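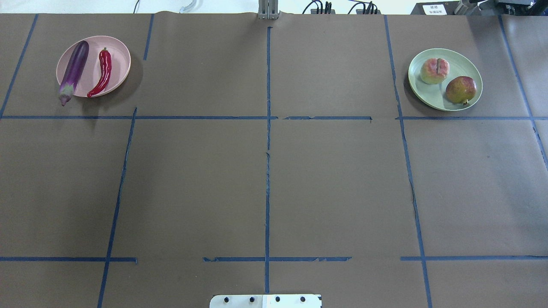 Miroslava Matoušek wrote in after the last newsletter to ask whether the paper on the sorting tables has to be replaced every time, as her group at Plonov had gone through most of a roll by June. It doesn't. One sheet will last several sessions if you leave the tape down and wipe off crumbs and dust with a dry cloth. Change it when it starts to tear along the lines.

For groups setting up a play food table for the first time, brown paper and dark blue tape are enough. Pull the paper tight and fasten it under the table edge before you mark the cells. The lines don't need to be straight or unbroken. Leave each cell wide enough for a plate with some room around it, and keep to plates in plain, pale colors, such as pink and green, so the food stands out.

Two pieces to a plate is a good start. Put vegetables on one and fruit on the other, an eggplant and a chili pepper on the first, say, and a peach and a mango on the second. Once that goes well, mix them up and have the children put them back. Allow 20 minutes, and stop sooner if they lose interest.

Brayden Lévesque has the spare play food at the Ouellet room. There are eight bags, and a group can borrow one for up to five weeks. Please check that everything is in the bag before you return it. The Sesten group is still missing a lemon and would like it back.

Paper and tape can be picked up from the Primon cupboard any morning before 11. Write what you take on the sheet inside the door.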